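小房间收拾记,顺便聊聊那一堆白管子

搬进这间小屋之前,我跟自己说好了,这次绝对不把旧家的杂物原样搬过来。结果呢,箱子一打开,最上面就是一捆不知道配什么电器的充电线,我连它们是哪年买的都想不起来。

六月搬家真的不是好主意!楼下到门口就那么几步路,我来回走得头发都贴在脖子上。好在东西不算多,大件只有一张桌子和一个Tronda的四层架,剩下全是零零碎碎:书、杯子、一包一包舍不得扔的布料,还有我妈硬塞给我的两床被子(她坚持说夏天也会冷,我到现在都没用上)。

架子是头一个装好的。说明书上写2个人装,我一个人跟它较劲了一整个晚上,有一块层板还装反了,螺丝眼朝外,拆了重来。装完往墙边一推,发现它比我想的深,挡住了插座。行吧,再挪。挪完之后架子跟桌子之间留了一条缝,宽度刚好够我侧着身子过去,吃饱饭以后就有点勉强。

书我先按大小排,排完觉得难看,又按常看不常看排。常看的其实就那么十来本,放在伸手就够得着的那层,其余的统统往上送。杯子留了4个,剩下的装进纸箱送给了楼下的邻居,她拿走的那个蓝边的我有点后悔,但是话都说出口了,总不能再要回来。

布料最难弄。我有个毛病,看见好看的碎布就走不动,买回来又不做。这回下决心全摊开来看了一遍,该洗的洗,该裁的裁,太小的拼成了杯垫。Trurevell那款带盖的收纳盒我买了两个,一个装布,一个装线和拉链。盖子扣得很紧,指甲短的人打开要费点劲,别的没什么好挑剔的。

小件倒是有个笨办法:先不想放在哪儿,就一堆一堆地分。天天用的一堆,每周用的一堆,剩下的塞进袋子里写上月份。过几个月再翻出来,要是连里面有什么都忘了,那就可以送走了。我上次搬家留的那袋,里面有一把坏掉的卷尺和三支干了的马克笔,也不知道当时在珍惜什么。
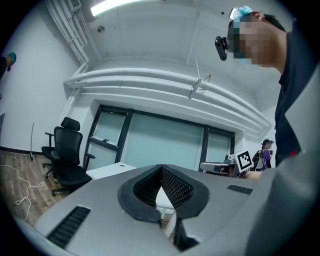
小房间收东西,我现在最大的心得是少往高处打主意。刚搬来那阵子我满脑子都是吊柜、搁板、挂篮,恨不得把每一寸墙都用起来。可是窗户上面横着一大捆粗粗的白管子,左边墙上还有几根竖着下来的,拐个弯又往天花板去了,哪儿还有地方给你装柜子!天花板上那个小小的烟雾报警器我也不想挡着,长条灯又亮得很,东西一堆高,下面就是一大片影子。想来想去,上半截墙干脆空着,白墙白顶的,看着反而宽敞一点。

朋友Sebastião Honorato来过一趟,站在门口抬头看了半天,问我为什么不拿块布帘把管子遮上。我认真考虑过的!还真去看了Zwane的窗帘轨道,连带帘子一套要1,397,我当场就把网页关了。而且帘子会积灰,洗一次就得拆一次,我这个人对需要定期拆洗的东西向来没有好下场。现在每天看着看着也顺眼了,白色的,跟墙一个色,不去盯着它就不太想得起来。

擦管子倒是件烦人的事。我用的是长柄的除尘掸,先把架子和桌面拿旧床单盖上,再从里面往外扫,灰会掉得到处都是,地最后再拖。我第一次是先拖的地,拖得锃亮,然后一抬头看见管子上那层灰……那天的心情就不多说了。

头饰和发圈也终于有了固定的家。以前我是到处乱放,枕头底下、外套口袋、浴室台面,要用的时候一个都找不着。现在门边钉了一排小挂钩,Zalen的,背胶的那种,撕掉贴纸往墙上一按就行。我把常戴的挂在左边,不常戴的挂在右边,钥匙挂最边上。有一个钩子贴歪了,撕下来怕带掉墙皮,就让它歪着吧。

这次收拾我给自己定的预算是200块,收纳盒加挂钩加那把除尘掸,勉强没超。架子是以前就有的,不算在里面(请不要追究)。真要说还想添什么,大概是一块厚点的地垫,桌子底下那块地总觉得硬,光脚踩久了脚后跟疼。先看看再说,我怕一进店又抱着碎布出来。

星期三晚上我又把书那一层重新排了一遍,没什么理由,就是洗完碗不想看手机。排着排着翻到一本菜谱,里面夹着一张超市小票,背面写着"买醋",字是我的,醋不知道买没买。这本菜谱我挪到常看的那层了,打算周末照着做一回茄子,做成什么样下次再来说。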